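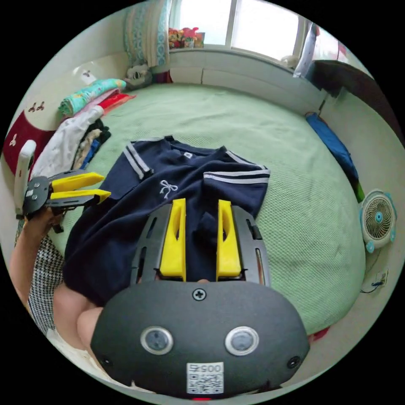
*Figure 4. Garment task with two grippers, right gripper over the shirt.*

## 4. Recording the garment task at home

This section applies to members of the Ustby student robotics club who have checked out a Ternura gripper pair. Finish Section 3 (charging and pairing) first. Revised 11/24/25 for the November recording period.

The task is to fold one short-sleeved shirt with both grippers and place it to one side. One complete fold is one episode. Each member records 50 episodes per checkout.

### 4.1 Work surface

1. Use a bed or a large table. The surface must extend past the garment on all sides.
2. Cover the surface with a single plain sheet or blanket. Choose a color that contrasts with the shirt. Dark blue on pale green is acceptable. White on white is not.
3. Pull the cover tight near the middle. Small wrinkles toward the edges do not affect tracking.
4. Leave other household items where they are. Pillows, folded clothes and toys along the wall give the tracker fixed points to work from. Do not move them between episodes.
5. Turn off any fan that points at the work surface.

**Note:** Daylight from a window is fine if it stays steady. On days with broken cloud, close the curtain and use the room light.

### 4.2 Before the first episode

1. Check that the label on each gripper matches the entry on your checkout sheet. The label sits below the two round sensor windows and reads correctly from the finger side, so it will look upside down to the person holding the tool.
2. Wipe both sensor windows with the dry cloth from the kit.
3. Open and close each pair of yellow fingers 5 times. The two fingers must stay parallel through the full travel. If one leans, stop and see Section 7.
4. Start the Drandetti logger and wait for both channels to show READY.
5. Lay the shirt flat, front side up, collar away from you.

**Caution:** Do not loosen the screws on the gripper housing. The sensor position is set at the club bench, and a shift of 3 mm is enough to spoil a full session.

### 4.3 Starting position

1. Sit or kneel at the hem end of the shirt.
2. Hold the right gripper low over the shirt, fingers pointing toward the collar.
3. Hold the left gripper out to the side, fingers pointing in toward the shirt.
4. Keep both grippers still for 3 seconds. The logger uses this pause to mark the start. 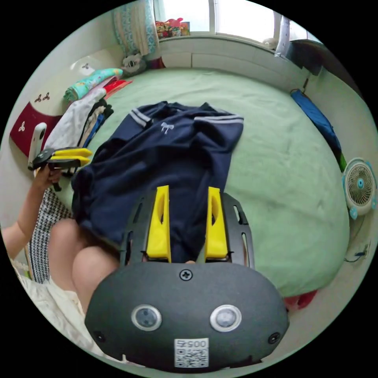
Fingers that touch the fabric during the pause are allowed, as long as they do not drag it. If the shirt moves before the start mark, cancel the episode and lay it flat again. A cancelled episode does not count toward the 50.

### 4.4 Folding

1. Grip the left sleeve at the cuff and fold it in to the center line.
2. Repeat with the right sleeve.
3. Grip the hem at both corners, one gripper per corner. Lift and fold up to the collar.
4. Release both corners and raise the grippers clear of the fabric.
5. Pause for 3 seconds to mark the end.

Thick collars – sailor collars in particular – tend to slip out of the fingers if gripped along the edge. Take the hem instead and let the collar lie. Do not correct a slip by hand. Regrip with the tool and continue; episodes with a regrip are kept and tagged R.

### 4.5 Changing garments

Change to a different shirt after every 5 episodes. Record the color and sleeve length on the Sydorenko form. The club target is 100 episodes per garment type across all members, and the form is the only place this is tracked.

### 4.6 Ending the session

1. Press STOP on the logger and wait until the file size stops changing. A full session takes nearly 5 minutes to write.
2. Switch off the left gripper, then the right.
3. Return both tools to the case with the fingers closed.

**Note:** If the logger shows a gap on one channel, keep the file and write GAP next to the episode number – do not delete it. Gaps shorter than 3 frames are repaired during upload (Section 5).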